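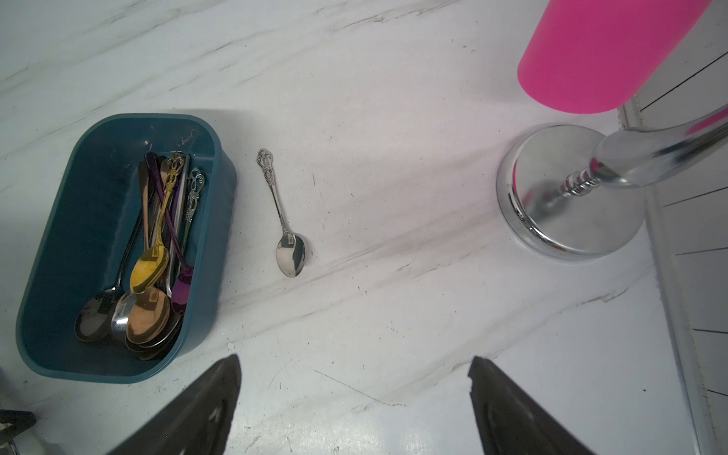
What is Plimavo launching in July?

A flatware lending service for small restaurants, cafes and community kitchens. Members borrow spoons, forks and knives by the crate, keep them for a season, send them back for another set.

FOR RELEASE: JULY

PLIMAVO OPENS FLATWARE LENDING LIBRARY TO SMALL KITCHENS

Borrowed by the crate, swapped each season, no purchase needed

Plimavo, the tableware rental firm, today opens its lending library to any kitchen seating 54 people or fewer. Until now the company has rented only to weddings and large events, with a minimum order that shut out most neighborhood places. That minimum is gone.

The library starts with 61 patterns. Plain diner styles, heavier hotel flatware, colored finishes, a good run of older designs bought from closed dining rooms. Soup spoons, dessert spoons, demitasse spoons, the lot. Serving pieces to follow in the fall.

"Small places kept calling us and we kept saying no," said Keabetswe Masilela, managing director of Plimavo. "A cafe wants enough spoons for the lunch rush and something nicer for Friday-type crowds. They don't want to buy a pallet. So we changed the rules."

How it works

Members pay a flat monthly fee based on seats. Fee covers the loan, delivery both ways, and normal wear. Scratches are fine. Bent tines are fine. Lost pieces are charged at cost after the first 3 in any season, and members can settle up when the crate goes back or have it added to the next month.

Sets can be mixed. A member may take forks in one pattern and spoons in another, or ask for a mixed crate put together by the Plimavo warehouse team. Mixed crates were the most requested item in the trial, which suprised the people running it.

Swaps happen four times a year. Members who like what they have can keep it, no form to fill in.

The trial

Around 220 people ate with library flatware each day during the spring trial, across a handful of kitchens. Among them was Iglesias, the breakfast and lunch counter run by Riet Boersma, which has stayed on as a full member.

"We were losing teaspoons every week, I have no idea where they go," said Boersma. "Same as everyone. Now I ring up and more come. Customers have started asking which spoon they'll get. One regular sends hers back if it isn't the long one."

Trefor Gittins, who managed the trial for Plimavo, said the feedback led to several changes before launch. Crates are now smaller, so one person can lift them. The sorting guide has been cut to a single page. Knives travel in thier own sleeve.

Care

All library pieces come with a wash card. Plated and colored finishes should be washed on a gentle cycle or by hand, kept away from bleach and dried soon after. Leaving them to soak overnight is the main cause of spotting. Stainless pieces can take any normal commercial machine.

Returned crates are washed, checked and polished before going out again. Pieces that are past use are sold for scrap metal, or offered to members for craft projects if anyone wants them.

Joining

Applications open at 9 a.m. on launch day. Kitchens already on the waiting list will be contacted first. Churches, schools and clubs can apply under the same terms and there is a shorter loan for one-off suppers. Delivery area is limited to the city and nearby towns for the first season, wider area under review.

Floor Dijkstra, head of member services, will answer questions from kitchens that are unsure about sizes or quantities. Sample crates can be borrowed for a week at no charge.

Press contact

Renu Bisht, press office, Plimavo. Interviews with Keabetswe Masilela and Trefor Gittins on request, mornings best. Pattern list and fee table availible from the press office.

ENDS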